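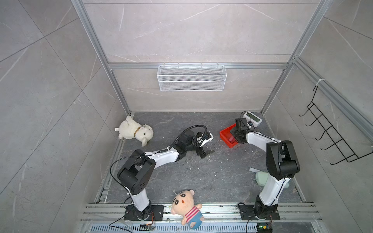
I bought the Truvau two-arm teaching kit because I wanted to show a robot how to pick things up without writing a line of motion code, and after four months with it I have opinions. The idea is simple enough. You hold a pair of small handles, the arms copy what your hands do, everything gets recorded, and later you train on the recordings and see what the arms can manage without you. My first real task was clearing up toys and odds and ends, and I'd tell anyone to start with soft stuff like the plush lamb, which a gripper can grab more or less anywhere on its body. The shallow red tray is a different story. Getting the fingers down into it without catching the rim took me a good while to learn, and I still go in slower than I'd like.

Let me back up to unboxing. The kit came from a shop called Clondon in December, in two boxes, and the bigger one is heavy, so grab a friend. Assembly took me most of a weekend. The arms bolt down through their base plates to an aluminum rail, and the printed guide is decent on that part. It gets vague as soon as you reach the wiring. Page 7 tells you to "connect the boards" and leaves it there! I ended up on the Rirora forum reading an old thread by someone with the same question, and once I'd copied their cable order it came right up.

Then the handles. I love the handles. They're light, the trigger has a nice long travel, and you can feel where half closed is, so you don't crush everything you touch. There's a tiny bit of lag, enough that for the first evening I kept overshooting and then correcting, which looks terrible on playback (and trains terribly too, ask me how I know). By the third evening my hands had adjusted and I'd stopped noticing it. What still gets me is depth. If you drive from the camera view alone it's really hard to judge how far down you are, so I stand where I can see the arms directly and only glance at the screen.

You can also teach by hand, where you switch an arm to its limp mode and just push it along. I expected to use this a lot and I don't. It's fine for one arm doing one simple reach, but with two arms you run out of hands, and your own sleeves end up all over the recording. The joints feel a little gritty when you push them slowly, too. Good for setting a start pose, and I leave it at that.

Recording software: mixed bag. Start and stop are on a foot pedal, hooray, because letting go of a handle to hit a key was driving me nuts on the cheaper setup I had before this one. Throwing out a bad take is one long press of the same pedal. But the labels! You have to type the task name again every time you reopen the program, and if you misspell it you get a brand new folder. I now have 2,648 recordings spread over a bunch of folders, several of which are the same task with different typos. There's a cleanup tool from Tesfamariam that merges them, and it works, but I shouldn't need it.

As for results, my first batch for the pick-and-place task was 43 takes, all of them me being careful and starting from the same pose. The trained arm was hopeless the moment I moved anything a few inches. So I did another batch where I was sloppier on purpose, moved the toys between takes, came in from odd angles, and let myself miss and try again. Huge difference. It now goes back for a second attempt when it misses, and I clapped like an idiot the first time I saw that. Small flat things are still mostly a lost cause. I've more or less given up on anything that lies flush with the floor.

A few gripes, quickly. The cables are too long and you'll be forever checking that a loop isn't about to snag on an elbow. The finger pads on mine wore smooth after nearly 2 months and the spares are only sold in big packs. The fans are loud enough that I wear headphones. And the carrying strap on the handle case broke in the first week, though support mailed me a new one without any fuss.

Would I buy it again? Yeah, I would. If you only want to try this kind of thing out, get a single arm first and see if you enjoy doing the same pickup over and over for an evening, because that's most of the hobby. If you do enjoy it, the second arm is worth the money just for being able to hold a thing steady with one side while the other works. Four stars from me, and I'd go higher if they fixed the folder names.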